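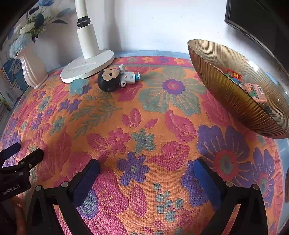 Woven cloth under a desk lamp: heat, marks and what to put under the base
Textiles and Surfaces > Table linen

Durkska
Posted in December
I have a woven floral tablecloth, orange ground with pink, purple and grey-green motifs, on a table that doubles as a desk. A white desk lamp with a heavy round base sits directly on it. There is also a pale pink ceramic vase of artificial flowers on a small foot, and some upright books or printed covers.

Two questions.

1. The lamp base leaves a ring in the cloth. The weave flattens and does not recover by the time I next shift things. Is this permanent fibre damage or only compression?

2. The dye. The lamp is on from 4 pm to late evening at this time of year. Should I expect the orange to fade faster in the patch under the head?

The label is gone. I bought the cloth from a shop called Ildale that has since closed. Burn test on a thread from the hem: yellow flame, burning paper smell, soft grey ash, no bead.

Korklow
No bead and paper smell is cellulose, so cotton or possibly linen or viscose. You can't separate those by burning. Wet a thread and pull it. Viscose loses a good part of its strength wet, cotton doesn't.

On the ring: compression. Wash it, pull it square while damp, iron from the back with steam. Patterned weaves have floats on the face and those are what get pushed flat.

tarmo_k
Agree with Korklow on the ring, with one reservation. If the underside of the base has a rubber or soft PVC pad, check the cloth for a yellow or brown stain under it. Plasticiser migrates into fabric and finishes. That one does not wash out and is often mistaken for compression until the cloth is laundered and the ring is still there.

Durkska
Pulled a wet thread and it held. Calling it cotton.

The base has a thin foam ring on the underside. No stain that I can find.

Eglītis
Fading: depends on the lamp. If it is LED there is close to no UV and you can ignore it for a household cloth. The window will do far more than the lamp. Which way does the table face?

Durkska
LED. The table is against a plain white wall, window on the left, east side. Direct sun until mid-morning.

Korklow
Then the window is your problem. Rotate the cloth 180 degrees each time you wash it.

Eglītis
Rotating doesn't reduce the total exposure, it spreads it. You end up with an evenly faded cloth. Some people prefer that. A blind until 10 am is the only thing that reduces it.

Korklow
An evenly faded cloth is a usable cloth. A cloth with a hard line across it where the books stood is a rag.

tarmo_k
Both true. I would add that LED is not zero. Visible light at the blue end still acts on some dyes, and the pinks and purples tend to go before the orange. I kept a light log for a runner in our hall cabinet and stopped at 2000 hours under an LED strip. The purple had moved enough to see against the hem allowance. The orange in the same piece had not.

Eglītis
At what lux? Hours alone mean nothing.

tarmo_k
213 lux at the cloth, measured at the start. I did not remeasure, so treat it as a starting value.

Eglītis
Fine. That is a plausible result, but it is one runner with one set of dyes. I wouldn't apply it to somebody else's tablecloth.

tarmo_k
I didn't suggest a rate. I said which colours to watch.

Durkska
I have a hem allowance to compare against, so I will check the purple against that. Back to the base. Is it worth putting something underneath? I was thinking of a cork disc.

Korklow
Cork is good. Get it slightly larger than the base so the edge load falls on the cork and not on the cloth. 3 mm is enough. Don't buy the self-adhesive type, the adhesive creeps out at the rim in warm weather.

lampshelf
I would go the other way and use wool felt cut smaller than the base so it can't be seen. An exposed cork edge on a patterned cloth looks like a coaster somebody forgot.

Korklow
Smaller than the base means the same mass on less area. That makes the ring deeper.

lampshelf
Felt compresses and the load is shared. The lamp does not weigh enough for it to matter.

Eglītis
It does matter with a jointed lamp. When the upper arm is swung out the load goes to one side of the base, and soft felt on top of a soft cloth lets it lean. I had one that drifted a few degrees over a winter. Firm pad, full diameter.

lampshelf
A few degrees on a lamp with a joint you can adjust anyway. I'll leave it there.

Durkska
Full diameter cork then. The base is 16 cm, so I'll cut it at 17.

What about the vase? It has a small foot and the flowers lean over to one side, so it is not balanced to begin with.

tarmo_k
Feel the underside of the foot. Cheaper ceramics are left unglazed there and the ring is abrasive. Every time it is nudged it cuts at the floats. Wet-and-dry paper, 400 then 2000 grit, used wet, a few turns each. Then wipe and let it dry before it goes back.

For the lean, dry sand in the bottom. With artificial stems there is no water to worry about. Put it in a small zip bag first or you will have sand in the weave the first time somebody picks the vase up to dust.

Korklow
Second the bag. I used rice once and got pantry moths. Sand or glass beads only.

Eglītis
Also turn the stems so the weight sits over the foot. Costs nothing.

Durkska
Foot is unglazed and rough, as predicted. There are two pulled threads beside it that I had put down to the cat.

Can pulled floats be fixed?

Korklow
If they aren't broken, yes. Blunt tapestry needle, ease the slack back along the row a little at a time in both directions, then steam. If one is broken, take both ends through to the back and leave them long. Don't trim. A trimmed end works its way out in the wash.

tarmo_k
And wash at 30, colours out of sun, line dried face down. If you don't know whether it has been washed before, measure it first. Unwashed cotton jacquard can lose several per cent in length.

Durkska
Measured and noted. Washing it tomorrow once the table is cleared. I'll post the purple comparison when it's dry.

Durkska
Cloth is dry. Ring is gone after steaming from the back. One pull eased out completely, the other was broken and is now on the reverse. Purple on the window side is visibly lighter than in the hem, orange matches. Blind is on order.

Eglītis
Check the side away from the window as well. If the purple is lighter there too, it may be washing loss and the blind won't help.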